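작업 노트 / Nelach 그리퍼 키트 검토 / 2023년 1월

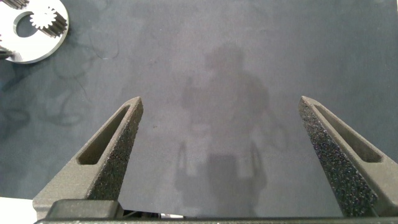 Danilo Macapagal은 키트 값만 보고 정하지 말고 손가락 교체에 드는 시간부터 재 보라고 한다. 지난번 Enda 제품은 싸게 들여놓고 손가락 하나 바꿀 때마다 영점을 처음부터 다시 잡느라 오전이 다 갔고, 결국 아무도 손가락을 안 바꾸고 한 종류로만 버텼다는 것이다. 맞는 말이라 이번 검토 항목 맨 위에 올렸다.

검토 대상은 Nelach의 2지 그리퍼 키트. 본체, 손가락 두 쌍, 손목 카메라 브래킷, 통신 케이블, 설정 프로그램이 한 묶음이다. 대여 기간은 30일이고, 그 안에 구매 여부를 알려 주면 대여료를 본체 값에서 빼 준다고 한다. 공급은 Huanca를 통해서 받는다. 견적은 본체 키트 1246유로, 손가락 추가 한 쌍에 60유로. 운송비는 견적서에 안 적혀 있어서 다시 물어봐야 한다.

우리가 쓰려는 곳은 소형 기어와 얇은 판 부품의 분류, 트레이 정렬이다. 무거운 것은 없다. 힘보다는 끝단이 얇은지, 좁은 틈에 들어가는지, 얇은 부품을 찌그러뜨리지 않는지가 문제다.

설치

본체를 손목 플랜지에 붙이는 것은 금방 끝났다. 볼트 구멍이 우리 플랜지와 그대로 맞아서 어댑터를 안 써도 된다. 다만 동봉된 볼트가 짧다. 나사산이 물리긴 하는데 깊이가 마음에 안 들어서 우리 서랍에 있던 한 단계 긴 것으로 바꿨다. 바꾼 볼트는 키트 상자에 넣지 말고 따로 둘 것. 반납할 때 섞이면 곤란하다.

케이블 길이는 팔꿈치 관절까지는 넉넉한데 손목을 끝까지 돌리면 당겨진다. 손목 쪽에 여유 고리를 하나 더 만들고 벨크로로 잡았다. 고리가 너무 크면 카메라 시야에 들어온다. 두 번 다시 묶었다.

카메라 브래킷은 각도 조절이 세 단계뿐이다. 가운데 단계로 놓으면 양쪽 손가락 끝이 다 보이고 그 사이 작업면도 보인다. 제일 숙인 단계는 작업면이 거의 안 들어와서 쓸 일이 없을 것 같다. 설명서 그림은 옛 브래킷 기준이라 나사 위치가 실물과 다르다. Huanca에 알려 주기로 함.

설정 프로그램

언어는 영어만 된다. 첫 실행에서 장치를 못 찾아서 포트를 손으로 지정했다. 그다음부터는 껐다 켜도 잘 붙는다. 화면 구성은 단순하다. 열기 폭, 닫는 속도, 쥐는 힘, 정지 조건. 값을 프로필로 저장할 수 있는데, 프로필 이름에 한글을 넣으면 저장은 되고 다시 불러올 때 깨진다. 이름은 영문과 숫자로만.

기본 프로필은 닫는 속도가 빠른 편이다. 얇은 부품에는 맞지 않아서 속도를 절반으로 낮춘 프로필을 따로 만들었다. 이름은 slow_a. 쥐는 힘은 기본값에서 두 단계 낮췄다. 힘 단위가 화면에 안 나오고 단계로만 표시된다. 설명서 뒤쪽에 환산표가 있다는데 받은 판에는 그 쪽이 빠져 있다.

손가락

같이 온 것은 끝이 뾰족한 가는 손가락과 넓적한 손가락. 지금 달아 둔 쪽은 가는 손가락이다. 짙은 회색에 표면이 거칠고, 길이 방향으로 길쭉한 홈이 나 있다. 홈 덕에 가벼운 대신 옆으로 미는 힘에는 약할까 봐 걱정했다. 손으로 끝을 눌러 보면 조금 휘고 바로 돌아온다. 장기간 쓰면 어떻게 될지는 모르겠고, 이건 Nelach 쪽에 반복 시험 자료가 있는지 물어볼 것.

안쪽 면이 꽤 꺼칠하다. 미끄럼에는 도움이 되겠지만, 흰색 부품에 자국이 남을 수 있다. 자국 여부는 부품을 새것으로 놓고 확대경으로 전후를 비교해야 말할 수 있다. 작업대 한쪽에 있는 흰 판과 작은 흰 기어는 이미 여러 번 만진 것들이라 이 비교에는 쓰지 않는다.

교체 시간은 손목에 달린 상태에서 쟀다. 가는 손가락을 빼고 넓적한 손가락을 끼운 뒤 프로그램에서 영점을 다시 잡는 것까지 한 묶음으로 봤고, 259초가 나왔다. 첫 시도였고 중간에 육각 렌치를 찾느라 멈췄으니 더 줄 것이다. Danilo가 걱정한 영점 작업은 버튼 하나로 끝났다. 손가락이 완전히 닫혔다가 완전히 열리면 끝이다. 이때 사이에 뭐가 끼어 있어도 경고가 안 나온다. 영점 잡기 전에 손가락 사이를 눈으로 확인하는 순서를 점검표에 넣자.

시험 순서 (안)

첫째, 빈 동작. 아무것도 안 쥔 채로 열고 닫기를 반복하면서 위치값이 밀리는지 기록.
둘째, 판 부품. 모서리 쥐기와 구멍 쪽 쥐기를 나눠서 한다. 구멍에 손가락 하나를 걸어 드는 방식은 이번에는 하지 않는다.
셋째, 기어. 눕힌 상태에서 이 끝을 쥐는 것과 옆면을 쥐는 것. 이가 가늘어서 힘 단계를 하나씩 올리면서 볼 것.
넷째, 겹친 부품에서 위의 것만 집기. 제일 궁금한 항목인데 카메라 쪽 인식이 따라와야 한다.
다섯째, 손가락 교체 후 첫째부터 다시.

각 항목은 같은 부품 세트로, 같은 사람이, 같은 시간대에 한다. 지난번 Enda 때는 사람마다 부품 놓는 자리가 달라서 나중에 숫자를 비교할 수가 없었다.

조명과 그림자

손목 카메라로 들어오는 영상에서 제일 걸리는 것은 그림자다. 작업대 앞에 사람이 서면 머리와 어깨 그림자가 작업면 가운데에 크게 깔린다. 매트가 어두운 청회색이라 흰 부품과의 대비는 좋은데, 그림자 안에서는 어두운 부품 윤곽이 잘 안 잡힐 것 같다. 키트에 조명은 없다. 선택 품목으로 고리형 조명이 있다고 하나 가격표를 아직 못 받았다.

Tyson Després는 조명을 사기 전에 서는 자리부터 옮겨 보라고 했다. 조작용 노트북을 작업대 옆으로 빼면 사람이 앞에 설 일이 없다는 것. 돈이 안 드니 이쪽을 먼저 해 본다. 노트북 전원선이 짧아서 멀티탭 하나가 더 필요하다.

매트 위에 케이블 그림자 같은 흐릿한 곡선도 보인다. 그림자인지 비친 것인지 아직 모르겠다. 인식 프로그램이 이걸 윤곽으로 잡는지 확인. 잡는다면 케이블 고리 위치를 또 바꿔야 한다.

Javavell 비교

비교 대상으로 Javavell의 같은 급 제품 자료를 받아 두었다. 실물은 아직 없다. 자료만 보면 힘 단위가 제대로 표시되고 프로필 기능도 더 많은데, 손가락을 바꾸려면 덮개를 열어야 한다. 손목에 단 채로 되는지는 자료에 없다. 실물 대여를 신청하면 빨라야 3월이라고 해서, Nelach 대여 기간 안에 나란히 놓고 보기는 어렵다. 대여 기간을 늘릴 수 있는지 Huanca에 문의 메일 보냄.

손가락 도면 공개 여부도 차이가 난다. Nelach는 장착부 치수를 공개해서 우리가 직접 손가락을 만들어 달 수 있다. 우리 쪽에서는 이게 꽤 크다. 추가 손가락을 계속 사는 것보다 장착부만 맞춰 우리 프린터로 뽑는 편이 빠르다. 단, 직접 만든 손가락을 달았을 때 보증이 유지되는지는 문서에 애매하게 적혀 있다. "동등한 부품"이라는 표현이 무슨 뜻인지 서면으로 답을 받아 둘 것.

Huanca에 물을 것

운송비와 반납 시 운송비 부담
설명서의 힘 단계 환산표
브래킷 나사 위치 그림 수정본
반복 휨 시험 자료
직접 제작한 손가락과 보증
고리형 조명 가격과 배선 방식
대여 연장 조건

지금까지 의견

장착은 쉬웠고 영점 작업은 Enda보다 확실히 낫다. 프로그램은 투박하지만 쓸 수는 있다. 힘 표시가 단계뿐인 점과 영점 때 끼임 경고가 없는 점은 감점. 가격은 견적대로면 예산 안인데 운송비가 빠져 있어서 아직 확정으로 적지 않는다. 부품을 쥐는 시험 결과가 들어오기 전에는 구매 쪽으로도 반납 쪽으로도 기울지 않기로 한다.

다음 작업자에게: 프로필은 slow_a로 두고 시작할 것. 기본 프로필로 부품 쥐지 말 것. 육각 렌치는 쓰고 나서 키트 상자 뚜껑 안쪽 자리에 넣을 것. 시험 기록지는 공용 폴더의 그리퍼 항목에 있고, 판 부품 칸에 쥔 위치 적는 열을 하나 추가해 두었다.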